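# Ilard: questions I keep getting

Ilard is my little toolkit for turning hand-held gripper recordings into something you can train a policy on. It lines up the video with the jaw width, works out where the gripper was, and chops long sessions into single grasps. I wrote most of it in May and I've been patching it ever since.

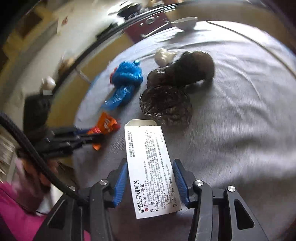
Rimantas Avotiņš wrote in to ask why Ilard throws away so many grasps on thin cardboard, and whether he should loosen the thresholds or fix his recordings first. Fix the recordings, Rimantas! Well, mostly. Read the next answer before you touch anything.

## Why does it drop grasps on light boxes?

The segmenter looks for the moment the jaws stop closing. With a hard object that's a nice sharp corner in the width signal. A medicine box gives a little under the pads, so the width can keep creeping down after contact and the corner turns into a slope. Ilard sees a slope, shrugs, and marks the grasp "unsure".

Set `contact_mode: soft` and it will wait for the slope to flatten out. If that still loses too many, raise `settle_ms` to 800. I wouldn't go higher -- you start gluing two grasps together, and those are a pain to find later.

## My pose track jumps. Is that the fisheye?

Could be! A wide lens bends straight edges a lot near the rim, and if you feed Ilard the calibration from some other lens the tracker will fight you the whole way. Run `ilard check-lens` on a short clip. You want the residual flat across the image, and if it climbs toward the corners, recalibrate.

The other usual suspect is a plain surface. Pale cloth has very little for the tracker to hold on to, especially if it shifts when you brush against it. Clutter helps. I leave bags and wrappers lying on the table when I record, and my tracks are much calmer than they were on a bare one.

## Can it read the text on a package?

Nope. I get this one a lot from people who want to sort by label. Ilard keeps the full-size images, so you can run whatever text reader you like on them and hang the result on a grasp with `ilard tag`. Small print in several columns is hard going when the box is tilted, so I'd go for the big product name and ignore the rest.

Tags can be in any script, by the way. There was a nasty bug where Chinese tags came out as question marks in the export, and that's gone as of 06/03/2025.

## How many grasps do I need?

I really don't know your task, sorry. My first policy that did anything useful had roughly 60 clean grasps per object. I'd take those over a giant pile of messy ones.

## What frame rate should I use?

Whatever your camera does reliably. Ilard resamples everything anyway. What hurts is dropped images, and you'll see those as gaps in the timeline view. More than five in one grasp and it gets skipped.

## Does it work with two grippers?

Yes, since version 6. Each one gets its own track, and they share a clock. Give them different names in the config (please, I've debugged "left" and "left" twice now). If one gripper wanders into the other's view, turn on `mask_tools` so the tracker doesn't latch onto a moving jaw and decide the whole room is sliding.

## What's the difference between Ilard and Latberg?

Latberg is the planner. It takes the poses Ilard spits out and checks whether your arm could reach them. You can use either one alone. If Latberg rejects nearly everything, look at your base transform first -- mine was flipped for a week.

## Where do I report a bug?

On the tracker, with the config file and the shortest clip that still breaks.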